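Power at the Desk: What We Changed at Serkside
Speaker notes, Ye-ji Shin
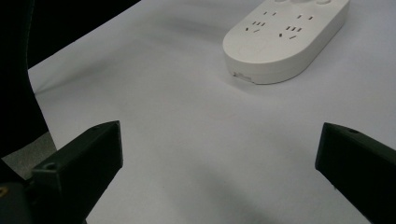 Tae-yang Kwon asked me before the session why a power strip should be on the tabletop at all, and said the floor had always been good enough.

Start with that question. The floor was where ours used to be. People crawled under the desk to plug in a laptop, and the cleaners pulled plugs out with the mop.

Slide 2. Point out the two socket shapes, two-pin and three-pin, one above the other on the same strip. Lamps and phone chargers go in the two-pin. Monitors and anything with a ground go in the three-pin. Ask who has lost an adapter this month.

Slide 3. The Onilska room. 56 desks, one strip per desk, 20 minutes to fit each row. Mention that we did the window side first and had to redo it when the cords came up short.

Placement: back of the desk, rounded end toward the person sitting there. Keep cups on the other side. Cord goes down behind the desk and gets tied to the leg.

Slide 4. Rules we put on the wall:
No heaters.
No kettles.
Never plug one strip into another.
Report a loose socket to the front desk the same day.

Pause for questions. Someone will ask about cost. We set aside 300 for ties and cord covers and spent most of it.

Slide 5. Ballar room is next, seven desks, no wall outlets on the north side. Hand over to Tae-yang for the floor plan.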